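Skisuner gripper – looking after it

I'm Irfan Gondal and I look after the grippers on our shirt-folding work at Ladorstead. I get asked how I keep one going, so I've put up a few notes from the bedroom sessions.

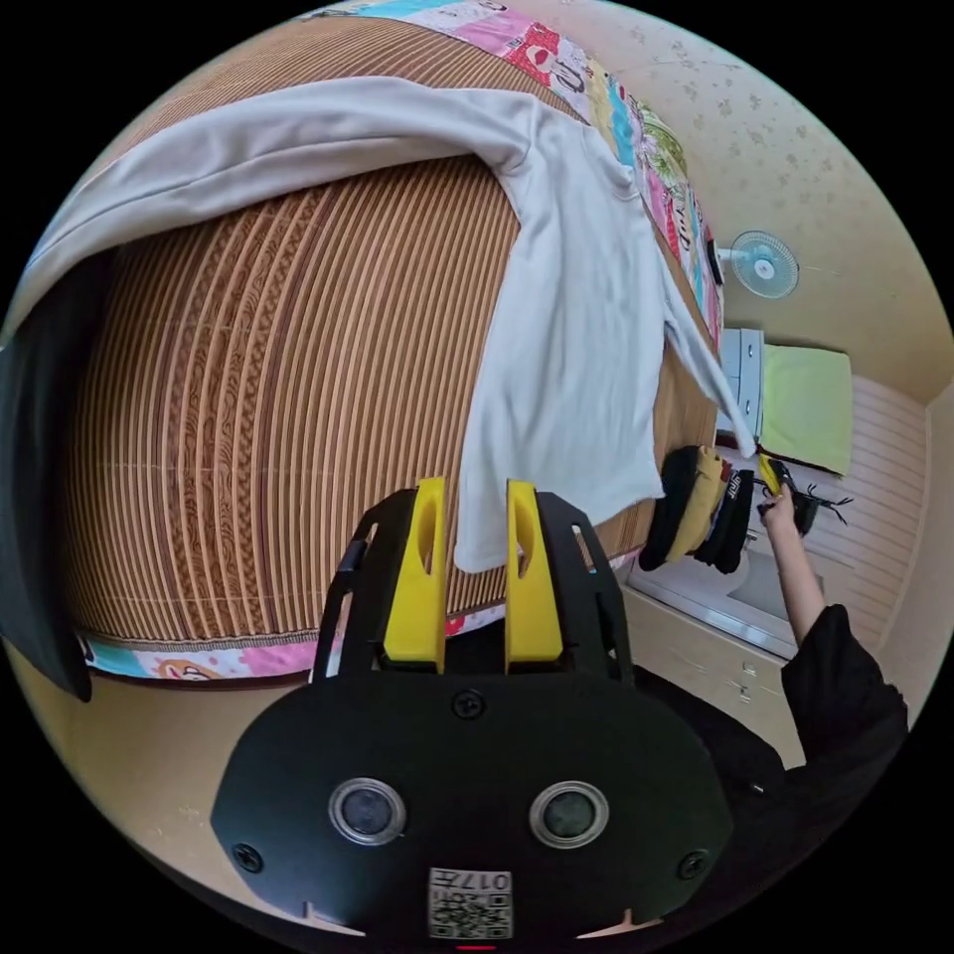 Page last changed: 1/3/21

White shirt laid out on the mat, yellow fingers open just short of the hem. I check the gap first, then wipe both lenses with a dry cloth – no sprays, please!

The three black screws on the front plate get a quick nip up every 7 sessions or so. Go gently, they're easy to chew up (ask me how I know). Spare fingers are in the Hartley box.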